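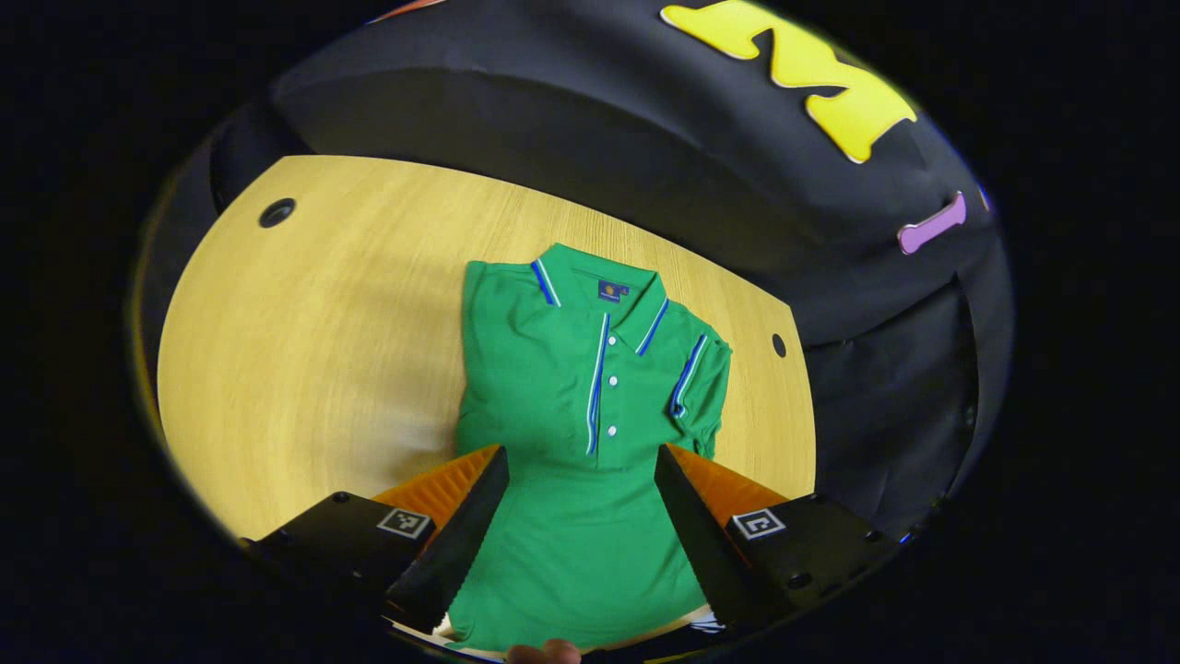
Chiharu Hirano

Ticket opened: Green club polos not stacking to the same width, collars going flat in storage
Category: Uniforms and linen
Site: Tarnbridge
Priority: Low
Status: Closed

Problem as reported

We keep 60 of the green polos with the blue and white collar trim at Tarnbridge. They go out in the morning and come back from the wash folded, then they sit on the shelf until the next group. Since February the piles have been leaning and the front of the shelf looks messy. Two things are wrong. The folded shirts are different widths depending on who folded them, and the collars on the shirts near the bottom of each pile come out pressed flat with a crease across one point. Players have been asking for an iron before they go out and we only have the one.

Shelf is the Hirnus unit in the back room. Each bay is 40 cm wide inside, so anything folded wider than that gets pushed in and the edge buckles.

What I have tried already:
Fewer shirts per pile. It leaned less but I ran out of shelf.
Turning every second shirt around so the collars are at opposite ends. Piles sit level but you can't read the sizes from the front.
Folding on top of the dryer. Too small, and the hem hangs over.

Reply from Sota Murakami

Can you tell me which fold you are using? There are two going around. The old one brings both sleeves straight across the back. The newer one from the Sugiyama laundry sheet lays the sleeve back along the side of the body so there is no lump in the middle. If both are being used on the same shelf you will never get the widths to match.

Also, are the buttons done up before folding?

Reply from Chiharu Hirano

Both folds, I'm afraid. I use the newer one and the evening people use the old one. Buttons depend on the person. I usually do the top ones up and leave it at that.

The one at the top of this ticket is sitting the way I would like them all to look from the front, with the collar points out to either side and the placket straight down the middle. The sleeves still bother me. On one side the striped cuff shows and on the other it is all plain green. I don't mind which we pick but I'd like it to be the same on every shirt.

Reply from Sota Murakami

Thanks. I'd say hide both cuffs. The trim is a bit thicker than the rest of the sleeve and if it sits on one side only, a pile will tip away from it. One shirt doesn't show it. A dozen will.

Try this and tell me how you go:

1. Do up all the buttons, including the lower ones.
2. Lay the shirt face down on a table and smooth it from the collar to the hem. Use the flat of your hand.
3. Fold one side in, about a third of the way. Lay the sleeve back down along the body so the cuff ends up behind.
4. Same on the other side.
5. Bring the hem up to just under the collar. Don't go over the collar.
6. Turn it face up and set the collar with your fingers.

Check the width against a bit of card cut to 36 cm. Don't fold on a table with cable holes if you can help it. If you have to, keep the shirt between them, as a button can catch on the rim when you slide the shirt across.

Reply from Chiharu Hirano

Did a pile of 12 this morning with your steps. Width is good, they all go in without pushing. The pile is straight. Collars on the bottom three are still flatter than I'd like after sitting over lunch.

One question on step 5. On the bigger sizes the hem comes up short of the collar and leaves a step, so the top of the shirt is thinner than the bottom and the pile slopes backwards. Do I fold the bigger ones in three?

Reply from Minoru Tsuchiya

Jumping in, as we had the same trouble with the navy ones. Don't fold in three, it makes the big shirts too fat and you are back to a leaning pile. Keep the one fold and put the hem where it wants to go. Keep the sizes in separate piles and the step lines up with itself. It is the mixed piles that slope.

For the collars, we stopped at 12 in a pile and roll a strip of tea towel under the collar of the bottom few. It looks silly but it works. Take the strips out before you hand the shirts over – I have had one go onto the field.

Reply from Sota Murakami

Agree with Minoru on sizes. I'd add that shirts need to be fully dry before they are stacked. The knit holds a bit of damp around the placket, where it is doubled up, and a damp collar will take a crease from anything you put on it. Hang them for another 90 minutes after the dryer if you have the rail free.

Reply from Chiharu Hirano

All 60 refolded and sorted by size. They fit across five piles of 12. The rail made more difference than the tea towel did, but I have kept the towel strips for the bottom two in each pile. Checked again the next morning and the collars were standing up well enough to go out without ironing.

Steps are printed and taped inside the Hirnus door, with the card on a string beside them. The evening people have been shown. I have crossed out the old fold on the Sugiyama sheet so we don't slip back.

Still to do, not part of this ticket: two shirts with loose buttons are in the mending basket, and we are short on mediums.

Closed by Sota Murakami, May 15, 2026. Reopen if the piles start leaning again.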